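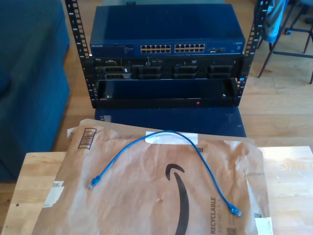 Our project for the Zamidby robotics club was to teach an arm to patch a network rack, and we spent most of our spring on it. We picked a short blue Ethernet cable for the job, laid in a loose arch on a flattened mailer so the arm would always find it in a similar pose - or so we hoped! Cables have a mind of their own, and Boglárka wrote a whole page on that. 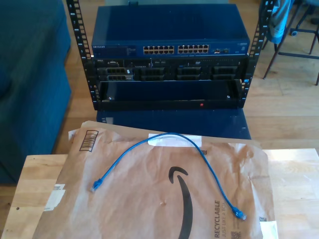 Géza Hajdu
Student team lead, gripper and testing

We planned 50 trial runs and ended up doing 200, which says a lot about our planning (and about how patient Katalin is). Most of the trouble came in the last little stretch, when the plug has to line up with the port.

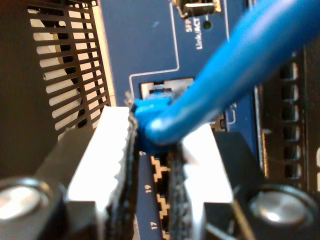 If the angle was off even slightly, the latch side caught on the rim and we had to back out and try again. Kálmán slowed the final approach by 30 percent, and that helped more than any of my clever ideas.

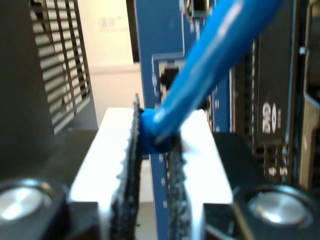 In July we want to try longer cables.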